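Capítulo 5
La recogida de demostraciones

Un sistema que aprende a manipular objetos por imitación no recibe instrucciones, recibe ejemplos. En los capítulos anteriores se ha tratado la arquitectura de la política como si los datos estuvieran ya disponibles, ordenados y etiquetados. En este se aborda su procedencia: quién los produce, con qué instrumentos y bajo qué protocolo.

Llamaremos demostración a una secuencia continua de observaciones y acciones, registrada mientras una persona ejecuta una tarea con principio y final definidos. La unidad de recogida es el episodio. Un episodio contiene una sola demostración y lleva asociados un operador, una tarea, una disposición inicial de los objetos y un indicador de validez. El conjunto Barrientos, que se empleará en los ejercicios, consta de 3.973 episodios, de los cuales 1.159 corresponden a tareas realizadas con las dos manos.

Existen dos vías principales para obtener demostraciones. En la teleoperación, la persona gobierna a distancia el robot que después ejecutará la política. En la captura con pinzas de mano, la persona sostiene directamente las pinzas y trabaja con ellas sobre los objetos; el robot no interviene en la recogida. La segunda vía permite grabar en lugares de uso ordinario, a cambio de trasladar al procesado posterior el problema de estimar la posición de cada pinza.
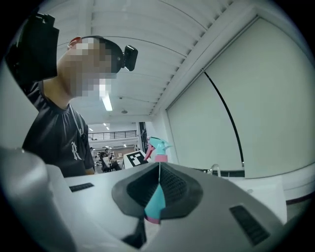
El punto de vista condiciona lo que la política puede aprender. Una cámara solidaria con la pinza ofrece una imagen próxima del contacto, pero pierde el contexto en cuanto el objeto ocupa el centro del campo. Una cámara situada en la cabeza del operador conserva el contexto y, en cambio, sufre oclusiones causadas por los propios antebrazos. Ambas suelen montar ópticas de gran angular, cuya distorsión debe calibrarse antes de cada sesión y no solo al estrenar el equipo.

Los marcadores fiduciales adheridos a las carcasas facilitan la localización relativa de las dos pinzas cuando al menos uno de ellos es visible desde la cámara de cabeza. Si ninguno lo es durante un tramo prolongado, la trayectoria se interpola y el episodio queda señalado para su revisión – véase el apartado 5.4.

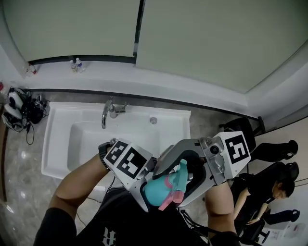 5.1 Definición de la tarea

La ficha de tarea precede a la grabación. Debe indicar los objetos admitidos, la región en la que pueden colocarse al inicio, la condición de término y los errores que invalidan el episodio. Una formulación como «manejar el pulverizador junto al fregadero» es insuficiente: no dice por dónde se sujeta la botella, ni si intervienen una o dos pinzas, ni en qué postura debe quedar el objeto.

La variación se planifica. En el protocolo Comevora, redactado por Archana Jaiswal y Tarun Pal, cada operador cambia la posición inicial del objeto tras 5 episodios consecutivos. Las primeras series, grabadas sin esta regla, contenían roughly constant starts, según la denominación inglesa que conserva la ficha: posiciones de partida casi idénticas, con las que la política memorizaba el recorrido.

5.2 El operador

El operador debe moverse a una velocidad que el robot de destino pueda reproducir. Los gestos bruscos, las correcciones con los dedos y las pausas largas degradan el conjunto aunque la tarea se complete. Conviene fijar un periodo de práctica cuyos episodios no se incorporan al conjunto.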